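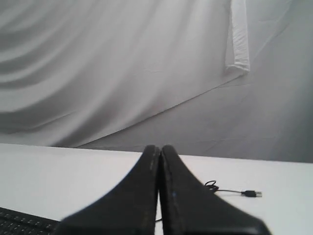 *Figura 6 — Tecido branco suspenso, com dobras e vincos, junto a uma superfície cinzenta mais lisa.*

## 6. Montagem e regulação do fundo de tecido

Esta secção aplica-se ao sistema de suporte Kadbridge com travessa telescópica e aos panos da série Troncoso. Para os fundos em rolo de papel, consultar a secção 9.

### 6.1 Antes de começar

Verificar o conteúdo da embalagem:

- dois tripés com base de três pés
- travessa telescópica em quatro segmentos
- pano com bainha tubular numa das extremidades
- 6 molas de fixação
- dois sacos de lastro (fornecidos vazios)

A travessa totalmente estendida mede 369 cm. É necessário um espaço livre de 60 cm para lá de cada tripé, de modo a permitir a abertura completa dos pés.

> **Cuidado:** não montar o suporte sobre alcatifa de pelo alto nem sobre pavimento inclinado. Os sacos de lastro não compensam uma base desnivelada.

### 6.2 Montagem do suporte

1. Abrir os pés de cada tripé até ao batente e apertar o manípulo inferior.
2. Encher os sacos de lastro com areia seca e pendurá-los no pé traseiro de cada tripé.
3. Unir os segmentos da travessa no chão. O pino de cada segmento deve ficar visível no orifício seguinte.
4. Enfiar a travessa na bainha do pano, começando pelo lado da etiqueta.
5. Com as colunas recolhidas, assentar a travessa nos dois espigões e apertar as porcas de orelhas.
6. Elevar as colunas alternadamente, um segmento de cada vez, a partir da altura mínima de 137 cm.

> **Nota:** elevar um só lado até ao fim provoca torção na união central da travessa. O dano daí resultante não está coberto pela garantia.

### 6.3 Regulação da queda

O pano pode ser usado esticado ou em queda solta.

**Esticado.** Prender as margens laterais às colunas com três molas por lado, de cima para baixo. Tensionar primeiro os cantos superiores e só depois os inferiores. Se surgirem pregas em diagonal a partir de um canto, aliviar a mola desse canto e repetir.

**Em queda solta.** Retirar todas as molas, recolher parte do tecido para o centro da travessa e deixá-lo cair até ao chão. As dobras largas refletem a luz de forma desigual — uma iluminação difusa reduz o contraste entre elas.

Quando o pano é combinado com uma segunda superfície, sobrepor as margens e verificar a linha de junção a partir da posição da câmara. Dois tecidos do mesmo lote podem apresentar tons diferentes após lavagens desiguais.

### 6.4 Remoção de vincos

1. Identificar a composição na etiqueta. Os panos de poliéster não suportam ferro acima de um ponto.
2. Passar vapor pelo avesso, com o pano já suspenso e a boca do vaporizador afastada do tecido.
3. Deixar secar sem tensão lateral.

> **Aviso:** desligar os projetores antes de usar o vaporizador. Risco de choque elétrico.

### 6.5 Desmontagem e armazenamento

1. Recolher as colunas alternadamente até à altura mínima.
2. Retirar a travessa e fazer deslizar o pano para fora, sem puxar pela costura.
3. Enrolar o pano num tubo de cartão. Dobrado, ganha vincos que o vapor nem sempre elimina.
4. Esvaziar os sacos de lastro se o transporte for feito por transportadora.

Molas e porcas de substituição podem ser encomendadas à Femport, indicando a referência gravada na base do tripé. A bainha tubular não é vendida em separado.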